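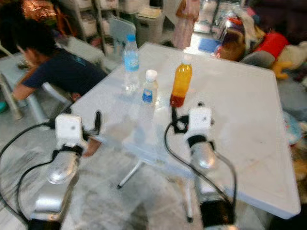
What's the best way to set up a drinks table for a kids' event so the bottles don't end up on the floor?

Put the drinks on a folding table of their own, keep them back from the edge, and open one bottle of each kind at a time.

flosten_fan
Posted September 11, 2019
Seconding the separate table! We did a family day in March with 28 kids and had the drinks on the craft table. Big mistake – every elbow in the room found a bottle. Second time we used a white folding table just for water and juice and it went so much better.

peadar brennan
I love a folding table for this (light, wipes clean, goes in the trunk) but do check the leg locks before anything goes on top. Ours is a Kokik and one leg needs a good hard push.

mapleporch51
Going to disagree on the bare tabletop. A glossy top is slippery once there's a spill on it, and the kids slide their cups around like air hockey. Put a cloth on it!

flosten_fan
A cloth?? Little ones pull on cloths. I'd take a bare top and a roll of paper towels any day.

mapleporch51
Clip the corners. 8 clips, never had one pulled off.

tinroof
Where does everybody stand on tall bottles versus short ones? I like the tall water at the back and the small stuff in front, so you can reach everything without knocking the big one over.

peadar brennan
Same here, tall at the back. And colored caps are great, my lot know blue is water.

mapleporch51
Fine until you get two brands with the same cap. I write on mine with a marker.

flosten_fan
Ha, OK, the marker is a good one, stealing that. Still no cloth though!

tinroof_2
(tin roof here, locked out of my other login) Thanks all, I have 16 coming so I'll try it bare first and bring clips just in case. Does anyone know if orange drink comes out of a gray rug?

peadar brennan
Cold water and dish soap, and blot it. Don't rub.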